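So, kleiner Thread über meine Zeit in einer WG mit Fremden, weil mich nach dem letzten Post so viele gefragt haben, wie Coliving denn nun so ist. Ich bin im März in Zosudside eingezogen und wohne immer noch da. Holt euch einen Kaffee, das dauert.

Für alle, die das Wort nicht mögen (ich auch nicht): Man mietet ein möbliertes Zimmer in einem größeren Haus, Küche und Wohnzimmer teilt man sich, Internet und Putzdienst sind in der Miete drin. Bei uns sind es 22 Zimmer auf vier Etagen. Der Betreiber heißt Brimomex und hat noch ein zweites Haus in Prarkdale.

Angeschaut hatte ich mir beide. Prarkdale ist neuer, hat eine Dachterrasse und eine Waschküche, in der man tatsächlich sitzen möchte. Aber mit dem Bus brauche ich von da 40 Minuten zur Arbeit, und einmal umsteigen muss ich auch noch. Im Winter, morgens um halb sieben? Nein danke.

Die Küche ist das, worüber alle reden, wenn sie über Coliving reden, also gut: Sie geht. Jeder hat ein Fach im Kühlschrank und ein halbes im Schrank. Mein Olivenöl wird schneller leer, als ich kochen kann, aber dafür hab ich auch schon fremden Pfeffer benutzt, ich bin da also ganz still.

Was mich viel mehr überrascht hat, sind die Nebenkosten. Im Inserat stand »alles inklusive«. Im Vertrag stand dann auf Seite neun eine Servicepauschale von 79 Euro im Monat, und die kommt obendrauf. Lest den Vertrag! Bis zum Ende! Ich hab ihn erst abends nach der Besichtigung durchgeblättert und fast schon unterschrieben gehabt.
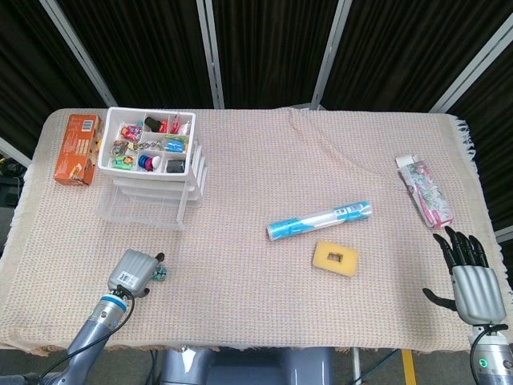 Ich hab dann angerufen und gefragt, was in der Pauschale eigentlich drinsteckt. Antwort: Reinigung der Gemeinschaftsräume, Bettwäsche alle zwei Wochen, Reparaturen. Die Bettwäsche hab ich abgewählt, ich hab schließlich eigene, und damit wurde es etwas billiger. Fragen lohnt sich also, auch wenn's im Vertrag so aussieht, als wäre da nichts zu machen.

Zur Lautstärke. Mein Zimmer geht zum Hof, das ist super – bis im Sommer alle unten grillen. Die Wände zu den Nachbarn sind okay, die Türen dagegen fallen ins Schloss wie im Gefängnisfilm. Filzstreifen in den Rahmen kleben, kostet fast nix, macht einen riesigen Unterschied.

Kaution waren 2 Monatsmieten, Kündigungsfrist ein Monat zum Monatsende. Das mit der Kündigungsfrist war für mich der eigentliche Grund, das überhaupt zu machen. Ich wusste ja nicht, ob ich den Job behalte. Im Hostel Urrutia, wo ich die ersten Wochen gepennt hab, wäre ich auf Dauer wahnsinnig geworden (Sechserzimmer, fünf Wecker, alle auf Snooze).

Besuch über Nacht ist übrigens erlaubt, aber nur drei Nächte am Stück und mit Anmeldung per Mail. Meine Schwester wollte eine Woche bleiben, das ging dann leider nicht, die letzten Nächte war sie in einer Pension um die Ecke. War auch nett, hat halt extra gekostet.

Würd ich's wieder machen? Für ein Jahr, ja, sofort. Für immer eher nicht, irgendwann will ich einen Flur, in dem nur meine Schuhe stehen. Falls ihr Fragen zum Vertrag oder zur Kaution habt, schreibt sie drunter, ich antworte heute Abend nach dem Sport!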